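Search the docs

# Wandilis Panel Show Transcripts

Transcripts and episode notes for *Wandilis*, a comedy panel show streaming on Sivow. Covers seasons 2 and 3. Season 1 was never captioned and is not included.

## Contents

- `episodes.csv` – one row per episode, with title, season and running time
- `lines.csv` – 234 episode segments, split by speaker turn
- `notes/` – plain text notes on running gags and callbacks

Speakers are listed by role (`host`, `captain`, `guest`, `audience`). Stage names are left out on purpose. If a guest comes back for a second episode, they get a new ID.

## How it was made

The starting point was the caption files. They were cleaned up with Jedus, a small script in the `tools/` folder that fixes line breaks and drops repeated captions. Each segment was then read against the episode and corrected by hand. Laughter is marked `[laugh]` and applause `[clap]`. We did not try to grade how loud either one was. 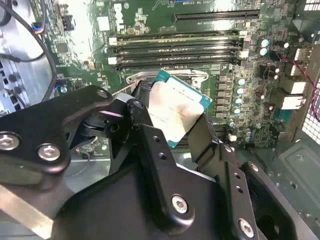 Crosstalk was the hardest part. When two panelists speak at once, both lines get the same start time and the `overlap` column is set to 1. In the buzzer round this happens a lot, so treat the speaker labels there with some care.

## Known problems

- The Kinnear special has no audience track, so `[laugh]` is missing for the whole episode
- Song parodies are cut down to a title and a short note
- Start times in season 3 drift after the ad break – fixed in the August update for most episodes

## Loading

`python tools/load.py --season 2`

Add `--limit 100` for a quick test. Output goes to `out/` and overwrites whatever is in there.

## License

Notes and labels are free to reuse with credit. The spoken lines belong to the show's producers and are shared for research only. Send corrections through the issue tracker with the episode number and start time.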